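Right, laundry thread, because four of you asked after my moan last night and I've got a cup of tea and time to kill.

I look after the washing for a small set of holiday flats (Sidano, if you've ever stayed). Tea towels, napkins, bath mats, endless bath mats. All of it goes through ordinary front loaders, the same sort you've got at home.

First thing. Stop cramming the drum! If you can't get your hand in flat on top of the load, there's too much in there. It comes out creased and half rinsed and then you do it all again and it's cost you double.
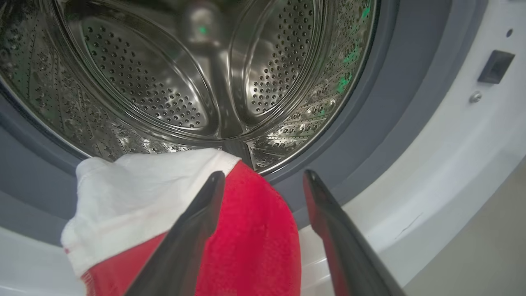

Second thing, folded stuff. I used to chuck napkins and tea towels in exactly as they came off the pile, still in their neat little squares. Shake them out. The middle of a folded cloth never gets a proper wash, and if there's gravy in there it'll still be gravy at the end.

Red and white together: yes, I do it, at 40, once the red has been through on its own 2 times. Anything new and red goes in by itself first. I learnt this with a whole set of pillowcases the colour of prawn cocktail and I'm not going through it again.

Wipe the rubber seal. Get your finger right into the fold, all the way round, bottom bit especially. Hair grips, coins, a baby sock, grey slime — I've had the lot. An old flannel and warm water does it, 2 minutes, and leave the door open afterwards so it can air.

Somebody asked about spin speed. I use 800 for most things. Faster gets more water out, I know, but the linen napkins come out like screwed-up paper and guess who's ironing them.
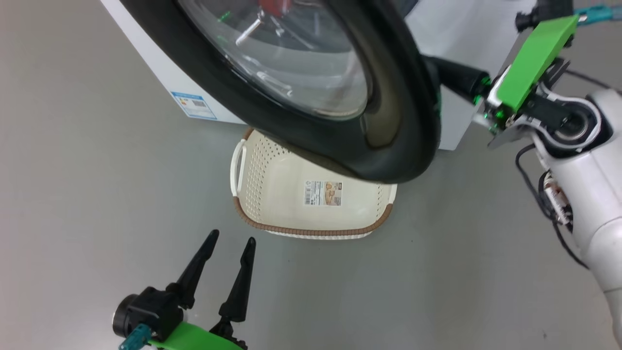 Eirini Kourkoulas
Linen and laundry, Sidano

Basket under the door, always. I put mine on the floor tucked right up close so anything that slips out lands in plastic and stays off the tiles. Ours is the cream sort with the little holes and a brown woven-looking trim, and I like it far more than the tall one we had before, which I had to dive into head first.

Holes matter, by the way. Damp washing left in a solid tub smells like a pond by teatime.

And check the drum before you walk off! Spin it round by hand and look up at the top as well. Small things cling up there and you'll find them in the next load, usually the white one.

Tomorrow, if I get round to it: drying bath mats indoors in October without the windows streaming. Send me your radiator tricks, I'm running out.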